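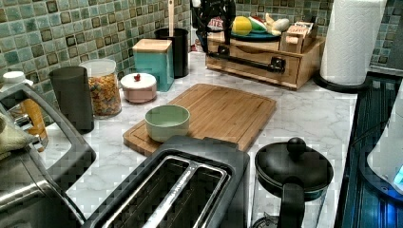 Kitchen counter, side camera, full layout.

July 8, 2024

Back on the kitchen task. The long weekend wiped my memory of where we left things, so half of the first hour went to rereading Freya's notes (thank you Freya, the bit about restarting the arm server before the cameras saved me). The goal for this week is 100 clean demos of moving one piece of play food from the blue plate to the green bowl on the cutting board. Clean meaning one grasp, one place, hands off, arm back to rest. If I fumble the grasp and recover I still save it, but it goes in the recovery folder and doesn't count toward the 100.

Prompt text is fixed now: "put the [food] in the bowl". Reece wanted "green bowl" and I talked him out of it, there's only the one bowl and I don't want to relabel everything from the Brurkeo runs. We can always paraphrase later in a batch job.

I left the counter cluttered on purpose. Toaster, French press, canisters, paper towels, all of it stays. The policy we trained on the tidy table in Oakley fell apart the second somebody put a mug down, and I'd like to not do that again! So the rule is: clutter can shift between episodes, plate and bowl have to stay within reach, and nothing tall goes between the two. 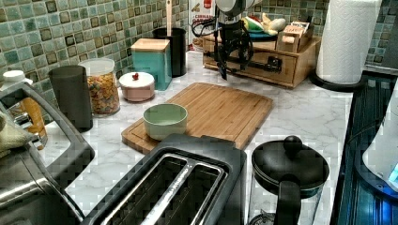

Teleop felt better than last time. I dropped the scaling on the leader arm a notch and the little wobble I get right before closing the fingers is mostly gone – or I'm just less caffeinated. The thing I keep doing wrong is coming down too fast over the plate. The plate sits up on the wooden box, so the height is different from everything I practiced on, and my hand still thinks the surface is lower. Two episodes tossed for bumping the rim. Note to self: pause above the food, look at the wrist view, then go down.

Also the soft food is a pain in a good way. It squishes, so almost any grasp "works", and I worry we're teaching sloppy grasps that will slide right off anything hard. Asked Reece whether Pleltden still has that set of hard plastic fruit. He's going to check.

Camera stuff. I compared the views side by side before lunch and the one looking across the box toward the toaster oven is my favorite by a mile. You get the plate up close, the bowl behind it and the fingers in between, and when the arm crosses over you can still tell how far down it is. The view from the toaster end is good for context but the food is tiny in it.

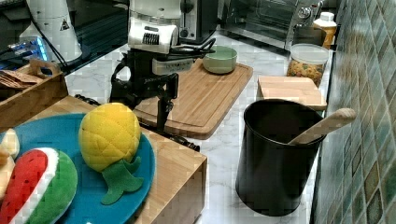 Reverse view: plate of plush food up front, bowl and gripper over by the cutting board.

Freya asked if we need both outside views plus the wrist. My vote is record everything and decide at training time. Disk is cheap, redoing a week of teleop isn't. The loader can cope with up to 2,000 episodes before we have to shard it anyway, and we are nowhere near that.

One gotcha for whoever drives next: the recorder starts the clock on the first camera message and not on the first arm message. If the arm server is slow to wake up you get a chunk of video at the front with no joint data. I trimmed those by hand today, which was boring. Rivden had the same bug and I think there's a script for it somewhere in their utils folder, need to dig.

After lunch I went through the wrist stream on its own. Exposure is fine, nice and even. It does get blocky along dark edges, see the faucet and the fingers, so I think the compression is set too high. It probably doesn't matter at the resolution we train at, but I'd sooner bump the bitrate now than find out in November.

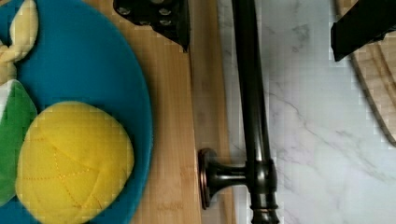 The other thing with the wrist view is that food near the plate's edge can be half out of view while you line up. For me that's annoying, I end up leaning over to peek with my own eyes, which is cheating (the policy can't do that). Tomorrow I'm going to drive from the screens only for a block and see how much slower I get. If it's bearable we should make it the rule for everybody.

Left to do:
bump wrist bitrate, record a short test, compare
find the Rivden trim script
tape marks for the bowl, or decide we don't want any. Freya says no tape, it'll show up in the data. She's probably right
write down the resting pose so Reece and I end in the same place
lemon vs pineapple: pick the names and stick to them, I found both spellings AND "yellow fruit" in the labels

Arm is parked, server's off, data is copying to the shared drive.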